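Workshop > Grippers > Comparing hand-held grippers on cloth

How to compare two hand-held grippers on clothing without fooling yourself

Every gripper on the market can pick up a foam block. The sales video shows the foam block, then maybe an apple, and you're meant to assume the rest. I wanted to know which of two hand-held units would cope with folding clothes, and the first thing I learned was that my test was rubbish. It favoured whichever gripper I'd practised with. What follows is the version I use now.

You need two grippers, a handful of clothes and a surface that isn't a workbench. A hard, flat bench makes cloth behave far too nicely. A bed is better. Pick clothes in different weights, and include at least one dark piece, as dark folds are where the wrist camera footage tends to let you down.

1. Label everything before you start. Put a code on each unit and write it at the top of the score sheet. I once lost an afternoon of results to "the yellow one" when both of them had yellow parts.

2. Check the fingers. Close them slowly and look at the gap from above. If the tips meet before the rest, fine. If the middle meets first, you'll be pinching air, whatever the spec sheet claims about grip force. Snug up the body screws while you're there, but don't lean on them.

3. Spread one garment out and leave the wrinkles in. People love to smooth the cloth flat first. Don't. A collar with a bit of a crumple is a fair test and a pressed one isn't.

4. Come in low, with the fingers pointing away from you and nearly closed. Set the tips on the cloth before you try to grab anything.
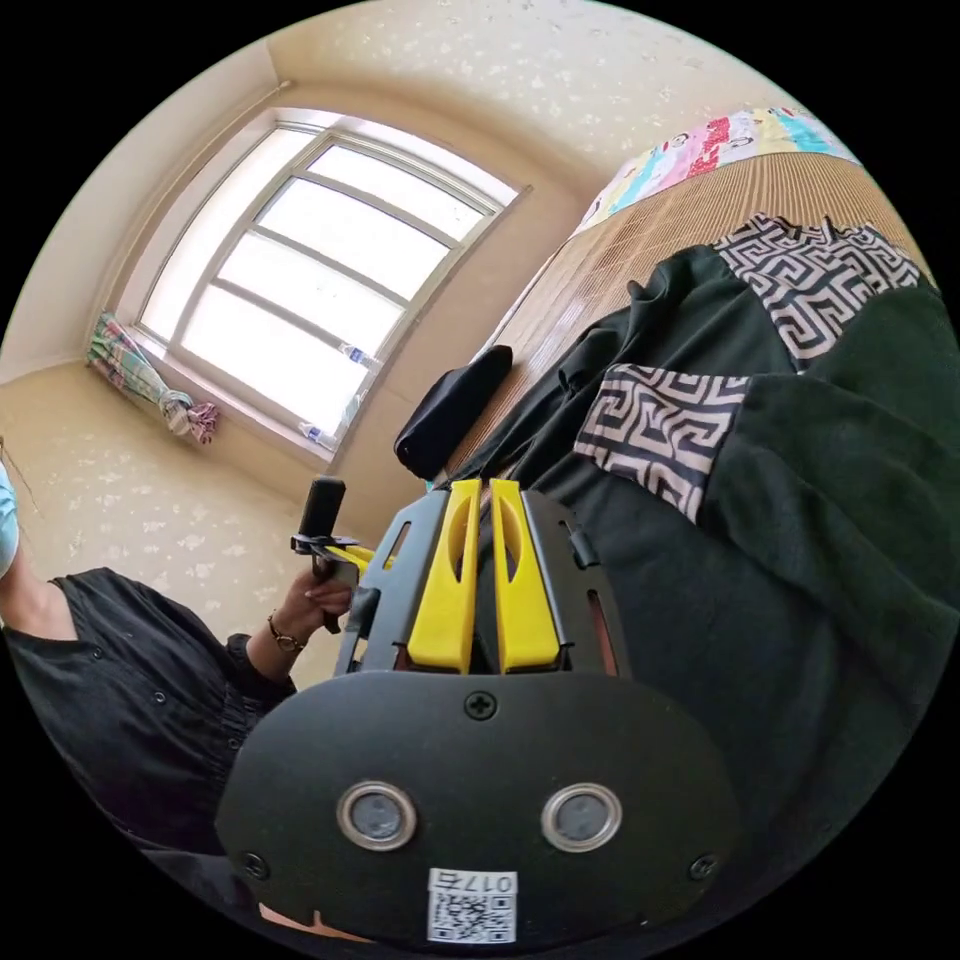 Fingertips on the green garment, second unit held alongside.

5. Open a little, push down gently, close and lift. Count it as a pick only if the cloth clears the surface and stays up while you say a slow "one, two, three". Anything that slides out in that time is a miss. Be strict. I've seen score sheets with a column for "nearly" and I don't trust a number on them.

6. Do six picks with one unit, then swap. Go back and forth until you reach 90 picks each. It's tedious, and doing all of one and then all of the other will flatter the second, because by then your hands know the shirt.

7. Write down which part you grabbed. Hems and collars are easy. The middle of a panel is where cheap fingertips give up, and a total that mixes the two tells you very little.

8. Only now look at the footage. Throw out any clip where you can't see the tips touch the cloth, and note how many you threw out for each unit. A gripper that blocks its own camera's view has a problem, even if it never drops a thing.

Akosua Osei ran this with me using the Rumora fingers and then the Bråten ones. Her results and mine disagreed on hems and agreed on panels, so I'd treat any hem score from a single tester as a rumour. I haven't picked a winner. The softer tips did better in my hands and wore faster, and I don't have enough hours on either to say whether the trade is worth it.

If a supplier quotes you 100 per cent on fabric, ask what fabric and who was holding the thing.

Comments (4)

Keyvan Bahrami
Tried steps 4 to 6 on towels. Terry loops make everybody look good. Would leave them out.

Vittoria Bassi
Is the three second hold enough? Ours would hang on for that and then let go on the way to the basket.

Kamonchanok Boonchu
@Vittoria we hold for the full move and log the drop point. More work, but the ranking of our two units flipped.

Amnuay Ratanaporn
Got to 189 picks before my wrist quit. Please put a note in about breaks.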